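Status: working rules, revised in April. They replace the older notes in the `joler-sim` folder, which should no longer be cited.

# Karik tabletop set: data card and conduct rules

Karik is a set of simulated manipulation episodes recorded from a gripper-side camera. It is built on the Joler scene package and checked with the Nasen validator. McGrath maintains the release scripts. This file says what is in the set, what an episode must satisfy before it is merged, and how the set may be used in reports.

## Contents

| Item | Value |
|---|---|
| Episodes in current release | 1,459 |
| Held-out episodes | 200 |
| Maximum steps per episode | 700 |
| Source | rendered only |
| View | gripper-side, colour |

The held-out episodes are fixed. They are not reshuffled between releases, and an episode found to be faulty is marked `void` and left in place.

## Rules for episodes

1. One episode, one task string. Two instructions joined by "then" go in as two episodes.
2. The task string is written before the run. Strings edited afterwards to match the result are rejected at review.
3. Failed runs are kept. Set `outcome: fail` and give the step at which the failure was first detected, or `null` if that is unclear.
4. Joint limits stay at the values in `limits.yaml`. Widening a limit to finish a task voids the episode.
5. Contact forces are logged at every step, including steps with no contact.
6. Random seeds are stored as integers. A missing seed is a merge blocker.

The commanded speed near the work surface is capped in simulation exactly as it would be on hardware. The cap is part of the controller and is not a field in the episode header. Contributors have asked for a switch to turn it off during bulk generation; there will not be one.

## Rendering

Renderer settings are pinned per release. Shadow resolution is deliberately low to keep generation time down, so shadow edges come out stepped where the arm is lit from above or from the side. Do not smooth them in post-processing. A filtered frame no longer matches its depth map, and the Nasen check will reject the pair.
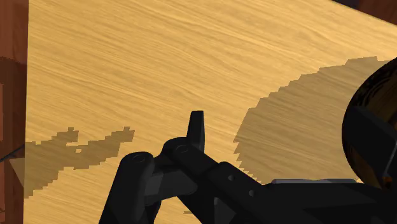 **Can results on Karik be quoted as evidence that a policy is safe to run on a real arm?**

Results on this set show only how a policy behaves in the simulated scenes. Any run on hardware needs its own risk assessment, its own speed and force limits, and a tested stop function, whatever score the policy has reached here.

The same applies to tables and slides. Write "simulated" in the caption of any table that uses these numbers, and in the axis label if a figure is likely to be copied out on its own.

## Review before merge

Every batch goes through the validator and then through one human reviewer who did not generate it. The validator covers:

- header fields present and of the right type
- step count within the maximum
- frame and depth pairs aligned
- joint values within limits
- seed reproduces the first frame exactly

The reviewer replays a sample of the batch at normal speed and reads all the task strings. In the last release, 67 episodes were sent back, mostly for task strings that named an object missing from the scene file. Returned episodes are regenerated under a new ID. The old ID is retired and never reused.

Batches submitted after 16:00 on a Friday are queued for the next working day. The validator runs on submission regardless.

## Reporting

When publishing a score, give:

- the release tag and the commit of the Joler package
- whether depth was used
- number of seeds, with the spread across them
- success rate on the held-out split, with void episodes excluded
- limit violations, as a separate figure

Success rate and limit violations must not be folded into a single score. A policy that completes the task after exceeding a joint limit counts as a failure *and* as a violation.

## Known gaps

- Lighting varies less than it should. Most scenes use one main light.
- Surfaces are rigid. There is no cloth, liquid or granular material.
- Nothing in the set models a person entering the workspace, so it cannot be used to test separation distance or protective stops.
- Cable drag on the wrist is not simulated.
- Early episodes have `force_z` logged with the sign reversed. `tools/fix_sign.py` corrects this on load; the files themselves have not been changed.

## Changes to these rules

Open an issue with the tag `rules`. State which rule, the proposed wording, and whether existing episodes would become invalid. Changes that invalidate the held-out split wait for the next major release.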